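Clelex wrist camera bracket and finger set
For self-built gripper arms in home and shared workshops

The Clelex set adds a small fixed camera and a pair of long fingers to an existing two-finger gripper. It is sold as a kit of parts and fits the Tavden wrist flange directly. Other flanges need the blank adaptor plate, which you drill yourself.

Drawings are by Vitalii Tymoshchuk. The kits are cut and packed at the Marchuk shared workshop, and the page was last revised on 6 Feb 2026.

What is in the kit
Camera bracket, left and right halves
One pair of fingers, dark finish
13 cap screws, including one spare
Cable clip and 130 mm of spiral wrap
Blank adaptor plate

Camera and computer are not included. The bracket takes any bare board camera with a fixed lens, provided the mounting holes match the drawing.

Intended use
The fingers are meant for light kitchen items and similar household objects. They reach past the linkage, so a mug or bowl can be approached by the rim without the housing fouling the table. Leave slack in the cable below the arm. A tight run will pull on the connector each time the wrist turns.

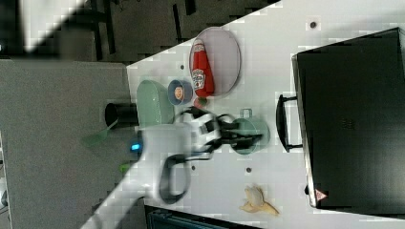 Fingers at the rim of a mug lying on its side, with the arm's cable looped beneath.

A worktop with a grid of fixing holes is useful but not required. Any flat, rigid surface will do. A plain white top makes colour thresholds easier to set, though glossy packaging may still need its own exposure setting.

Camera position
The bracket points the lens along the fingers, so both tips stay in view when the gripper is open. This gives the software a fixed reference at the lower edge of the picture, and a knocked bracket shows up as soon as the tips move from their stored position. Fine detail suffers if the video stream is heavily compressed – blocky edges around the fingers are the usual sign. Raise the bit rate before changing the lens.

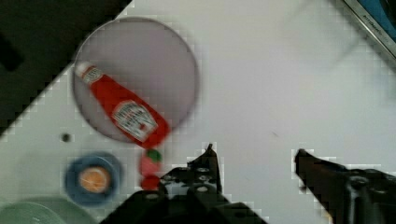 Fitting
1. Power down the arm and support the wrist.
2. Remove the old fingers and keep the pivot pins.
3. Fit the new fingers. Tighten the screws evenly, in two passes.
4. Join the bracket halves loosely round the wrist, then square them to the flange.
5. Clip the cable and turn the wrist by hand through its full travel.
6. Store the fingertip positions with the gripper fully open.

Allow nine minutes for step 6 if you use the Rornness calibration script. It waits for the exposure to settle before each reading.

Known limits
The bracket adds to the width of the wrist, so check clearance beside tall appliances. The fingers are not rated for hot surfaces. Version 8 brackets and earlier use a different screw spacing and cannot be mixed with the current halves.

Spares and questions
Fingers are sold in pairs only. For spare screws, drawings or adaptor advice, write to Halyna Lytvynenko at the workshop and quote the version number stamped inside the left bracket half.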